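Monday, late, kettle on

Rain all morning and then that washed, yellowy sort of light by four o'clock, so I gave up on the ironing and went down to the allotment in my old shoes (a mistake, they let in at the toe). The broad beans have blackfly again. I pinched out the tops and felt very virtuous, and then found I had been kneeling on the parsley the whole time.

Margit rang while I was still muddy. She has finally booked the choir weekend at Delturach, the two nights in June we have been talking about since goodness knows when, and she wants me to sing second alto because Josefina's knee won't be up to the stairs there. I said yes before I had thought about it. I haven't sung second since school! There is a Hungarian piece she is very set on, 15 pages of it, and she sang me the opening down the telephone, which was lovely, though I could hear her washing up at the same time.

It comes to nearly 200 pounds each with the coach. I moved 100 over from the holiday money and will find the rest out of the tin. Supper was the end of the leek pie. I meant to write to Josefina and got as far as the envelope, and I do feel bad, she wrote me such a long letter after Easter, all about her sister's garden and the quarrel over the fig tree.

I am trying to drink more water, as promised, a glass before breakfast and another before bed, and so far I have managed the breakfast one four days running. Bedtime is harder when there is tea to be had.

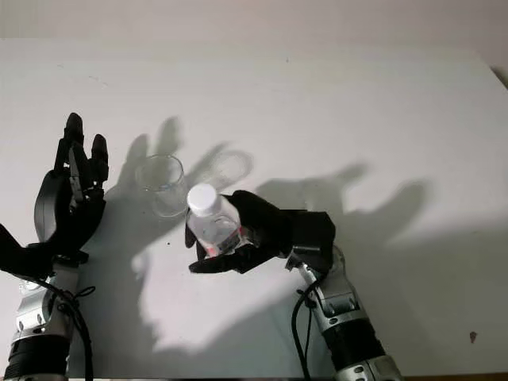 Clear glass, white table.

Must remember tomorrow: stamps, string, something for the blackfly, and ask Margit whether we bring our own towels. I have the Hungarian tune going round and round now and only the first line of it, so I expect I shall be humming that at the bus stop. The cat has gone to sleep on the envelope.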